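How I mount and frame art prints at home

I've been putting my own prints behind glass for years now, mostly because the first quote I ever had from a framing shop was more than the print had cost me. It's not difficult! It's fiddly, you need a clear surface and clean hands, and you will swear at least once, but a decent-sized print can be mounted and on the wall in an afternoon.

I'm going to use a landscape print I bought in June as the running example. It's by Lourenço Arruda, a river view with a lot of sky in it, printed on heavy matt paper with a nice generous white border. The border matters, and I'll come back to that.

What you'll need

A ready-made frame (mine is a Baumgart in plain oak)
A sheet of acid-free mount board
A backing board, also acid-free
A bevel cutter, or a sharp craft knife and a steady hand
A metal ruler, longer than the longest side of your mount
A soft pencil and a good rubber
Gummed linen tape
Lint-free cloth
A cutting mat

The cutting mat is the thing I'd spend money on. I cut on the back of an old drawing board for ages and the knife kept following the grain, so I'd get these horrible little wobbles right where your eye goes first. A self-healing one with a printed grid helps you square everything up as well.

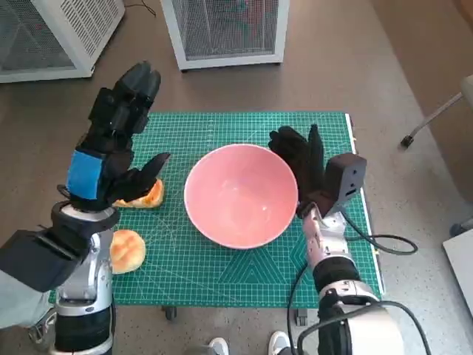 Pink bowl on the green cutting mat.

Step 1: Let the print relax

If your print came in a tube, don't try to flatten it by rolling it the other way. You'll crease it. Lay it face up on clean tissue, put another sheet over the top, then a board, then a few heavy books, and go and do something else until the next day. Mine needed two nights because the paper is so thick.

Wash your hands before you touch it. Properly, with soap, and dry them. Hand cream is the enemy here.

Step 2: Work out the window

Measure the image, not the paper. Then decide whether you want the mount to cover the edge of the image or sit outside it. For posters I overlap by a few millimetres all the way round. For anything signed or numbered I leave a gap so the signature shows, and with the Arruda I left 11 mm at the sides and top and a touch more underneath, where he's signed it.

Now the mount itself. Take the inside size of your frame, subtract the window, and halve what's left for the side borders. Do the same for top and bottom, then shift the window up slightly so the bottom border is deeper. I go for 6 mm of extra depth on a medium frame. If the borders are equal the picture looks as if it's sliding down the wall (I can't explain it, but once you've seen it you can't stop seeing it).

Write the measurements down. Then check them again after a cup of tea.

Step 3: Cut the mount

Mark the window in pencil on the back of the board, letting the lines run past each other at the corners. Put a scrap of board underneath so the blade has something soft to sink into.

I use a Judik bevel cutter, which is a fairly basic one, and I change the blade for every mount. That sounds wasteful until you've ruined a sheet of good board with a blunt one. Hold the ruler down hard, start just before the corner, and pull towards you in one go. Don't saw at it. 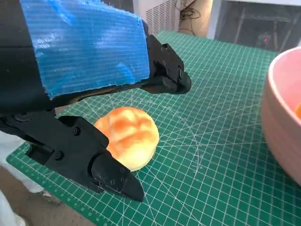 If the middle doesn't drop out by itself, don't push it! There'll be a tiny bit of board still holding at one of the corners, and pushing tears the face paper. Slip a fresh blade into the cut at the same angle and ease it free. Any fluffy bits can be smoothed with very fine sandpaper, wrapped round a lolly stick.

Step 4: Hinge the print

Please don't glue it down, and please keep sticky tape well away from it. Paper swells and shrinks with the weather, and a print that's stuck on all four sides will ripple.

Lay the mount face down above the backing board, long edges touching, and join them with a strip of linen tape so they open like a book. Close it, slide the print in until it sits nicely in the window, and hold it with a clean weight. Open the mount and fix the print to the backing board with two small T-shaped hinges along the top edge only. Let them dry under the weight for 20 minutes.

Step 5: Into the frame

Clean the inside of the glass with a dry cloth first. If it needs more than that, I use a little Flarero glass cleaner sprayed on the cloth, never on the glass, and wait until there's no trace of damp. Lower the glass on to the mount, turn the lot over into the frame, then look at the front before you bend the tabs down. There will be a hair. There's always a hair.

Seal the back with brown gummed paper tape to keep out dust and thunderbugs, and screw your D-rings in a third of the way down. For hanging I like Pruna cord, doubled and knotted, with enough slack that it doesn't show above the frame.

Keep it out of direct sun and away from the radiator. Mine's on the landing, opposite the bathroom door, and I'm already eyeing up the space next to it.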